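Two versions of the same remix, which one came out properly?

Posted by Josée Nguyen, 18th August

Hello all, I hope somebody with a longer memory than mine can help. I've been going through the rap remixes I collected years ago (26 of them by Natedska alone, I was rather keen!) and I've got two copies of his "Charbonneau" remix that don't match.

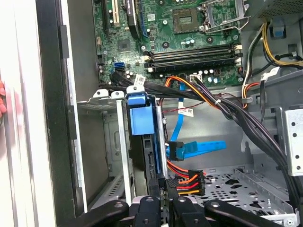
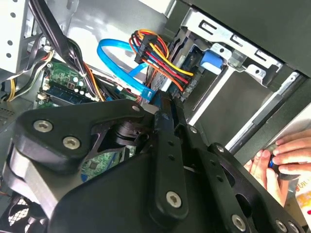
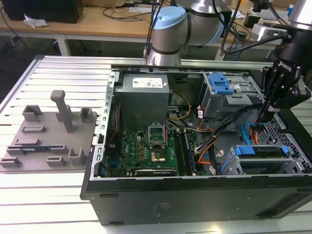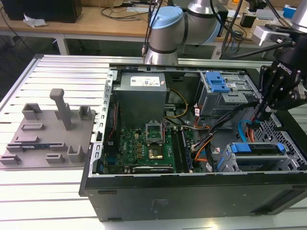 Desktop tower with the case open.

One copy has the guest verse first and a long talky bit over the horns, and the other goes straight into the hook and drops the last verse altogether. The short one sounds cleaner to me, but the long one is the one I remember playing to death on the bus. Both are labelled just "remix", with no year and no label, which doesn't help. Was one of them the shop version and the other off a mixtape? I'd like to put the right one in a playlist for my brother's birthday in October and he is the sort who will notice, bless him.

Harvey Sandhu

Oh, this takes me back! I had the 12-inch of this, and I can tell you the one with the guest verse first is the full remix. It was on side A, and the flip had the instrumental and an a cappella. The short one is almost certainly the radio edit, which went out to DJs and was put on the download shops a bit later, so in a way they're both official and you needn't throw either of them out.

Easy way to tell without trusting the labels: listen to the second hook. On the full version there's a little scratch of the original single just before it comes back in, and on the radio edit they've taken that out and you get a plain drum fill. Also have a look at the running time. Mine is a shade under five minutes, and the edit is a good deal shorter than that. If yours fades out while the horns are still going, somebody has taped it off the radio and you'll want a better copy.

For the playlist I'd go with the long one every time. The last verse is the best thing on it, and I say that as someone who bought it for the beat.

Editz

there was a mixtape one as well with a DJ shouting all over it, if yours has no shouting its not that. try Wandent records, they had the 12-inch in last time i looked, no idea what they want for it now. the original is better than any of the remixes anyway imo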